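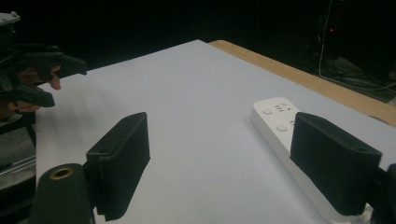
Power strip on the table, Monday morning.

Posted by Merike Tamošiūnaitė in November
Filed under: Blog Talk, Life Lately
Print this post | E-mail to a friend

So I moved my blog. After 58 drafts I never finished and a whole lot of grumbling, Stendham Notes has a new home on Skosum, and I'm still finding things in the wrong drawers, so to speak!

The old host wanted to raise my yearly fee to 28 dollars a month (a MONTH, for a blog my aunt reads) and that did it. I exported everything on Sunday night, went to bed feeling very clever, and woke up to find that every apostrophe had turned into a little row of question marks. Erick Magesa, who some of you know from the comments, sent me a find-and-replace trick that fixed most of them. The rest I'm doing by hand with a lot of tea.

What surprised me was how much I liked rereading it all. There are almost 1000 posts in there! I'd forgotten the whole Murakami month, when I read 6 of his books in a row and wrote about nothing but cats and spaghetti. And my sidebar still had a link to Sornesen, the knitting forum, which closed ages ago.

Comments came over fine, but if you subscribed by e-mail you'll need to sign up again, sorry. The box is at the bottom of the page for now. I want it at the top but the theme keeps putting it back.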